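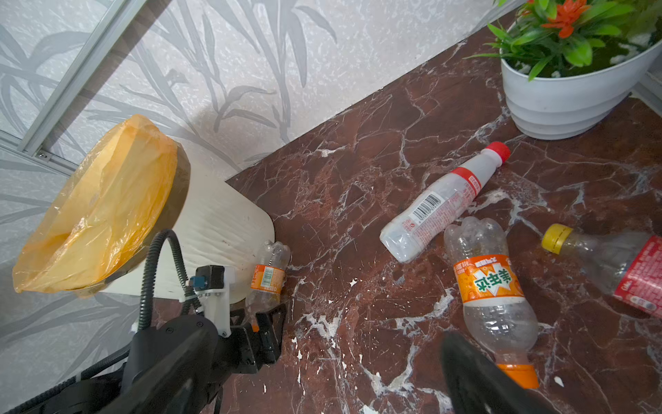 White bin with bag liner folded over the rim

Section 3: Setting up a guided hike in the Umo trip planner

Before you start, have your park permit number and group list ready. Sample data in this section comes from the Kemham Ridge route.

1. Open Trips and select New guided hike.

2. Enter the trailhead and the turnaround point. For Kemham Ridge, the high point is Thoroddsen Saddle at 3,265 feet.

3. Choose a season. Routes marked June open only after the snow report has been posted.

4. Add a lead guide and a second guide. The sample trip uses Farzana Weerakoon as lead and Kazimír Šimko as second. Groups of over 3 guests can't be saved with one guide.

5. Under Guest notes, check the items guests must bring, such as water, a rain shell and a trash bag. Everything carried in has to be carried out. 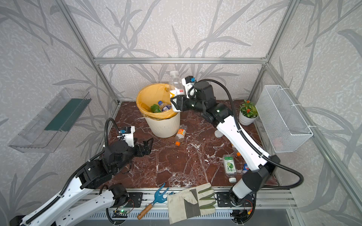
6. Select Save offline map. The Kemham Ridge file is 189 MB, so use Wi-Fi if you have it.

Note: Climon handhelds store up to 3 offline maps. Saving another replaces the oldest one.

7. Turn on Check-in alerts and set the latest return time. If the lead guide hasn't checked in by then, the planner sends a message to the office contact.

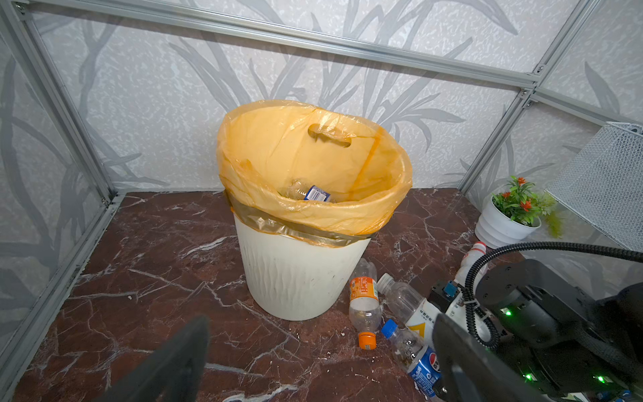 The alert repeats every half hour until someone in the office closes it. Closing it on a handheld doesn't stop the messages.

Caution: The planner doesn't replace a paper map or a weather check. Do not rely on check-in alerts in valleys with no signal.

8. Select Publish. Guests receive the meeting place and gear list by email. To change the date later, see Section 4.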